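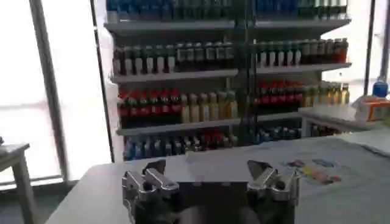

30 July 2021

Folding T-shirts on a table: notes

The shirt I used for most of these notes is a light gray short-sleeved one with a small colorful print on it. Heather gray is a good color for practice. Creases show up as shadows on it, so errors in the fold are easy to find, and the print works as a fixed mark when the hem and sleeves have been moved around.

The work surface matters more than the method. I folded on a bed for years and the results were poor. A mattress gives under the hand, the fabric sinks, and the fold line drifts. A table does not give. It should be wide enough to take the shirt with both sleeves out. Mine failed that test with the larger sizes until I moved the Medumix scale and a stack of mail off one end. A smooth top is better than a textured one, with one drawback: on a very smooth top, a light jersey slides as soon as it is pulled from one side. Holding down the opposite shoulder fixes this.

Spreading comes first. Lay the shirt face up if you want to see the print while you work, face down if you want it on the outside of the finished packet. Smooth from the collar to the hem, then from the center out to the side seams. Do not smooth in circles. Side seams on cheap shirts are often twisted, so that the front panel wraps toward the back by a finger's width near the hem. I have stopped correcting for this. Fold to the fabric edge and ignore the seam.

Then there is the matter of where to take hold. A pinch in the middle of a panel gathers cloth from every direction and leaves a fan of creases pointing at the pinch.

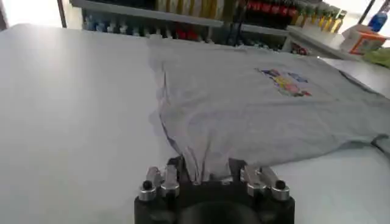

Creases of that kind relax if the cloth is let go and smoothed again before anything is folded over them. Once a second layer is on top they are locked in, and they will still be there in November when you get the shirt out of the drawer. For moving an edge, take the edge itself, with as little cloth as will hold. Two holds, one near each end of the edge, keep the line straight. One hold in the center makes a V.

The fold I settled on has four steps.

1. Bring one side in to a line running from the middle of the shoulder to the hem. Turn the sleeve back so that it lies inside the outer edge.
2. Repeat on the other side. The two side edges should meet or nearly meet.
3. Bring the hem up to just short of the collar.
4. Fold in half again, or in thirds for a shallow drawer.

Step 1 sets the width and every later error comes from it. If the first line is slanted, the packet will be a wedge, and wedges do not stand up in a row. I made a guide from a piece of card, 320 mm long, and used it for a week. After that I could place the line by eye and the card went into recycling.

The sleeve turn-back can be skipped on children's sizes. On adult sizes it cannot, or the sleeve sticks out past the far edge and has to be tucked in afterward, and this disturbs the side that was already done.

I also tried the quick method, where the shirt is pinched at two points, the hands cross, and the fold drops out in one motion. It is fast. My packets from it were consistently uneven at the hem, and the collar was pulled to one side. It may suit people with longer arms.

Storage: I file the packets on edge in a Naltitz drawer box, fold upward. Laid flat in a pile, the lower ones get compressed and the pile has to be lifted to reach them. On edge, each one comes out alone. Heavy cotton stands up without help. Thin jersey slumps when the box is half empty, and a bookend cures that.

Wash and drying affect the result too. A shirt taken from the dryer promptly and shaken once by the shoulders needs very little smoothing. A shirt left in the basket overnight needs a lot, and some of the creases stay whatever is done on the table. I keep the dryer on its 90 minute program and fold when it ends.

Long sleeves need a different first step and I have not found one I like. The version I use at present lays each sleeve straight down along the body, which makes the packet thick on both sides and thin in the center. Crossing them makes a lump in the middle. I will try a diagonal turn next.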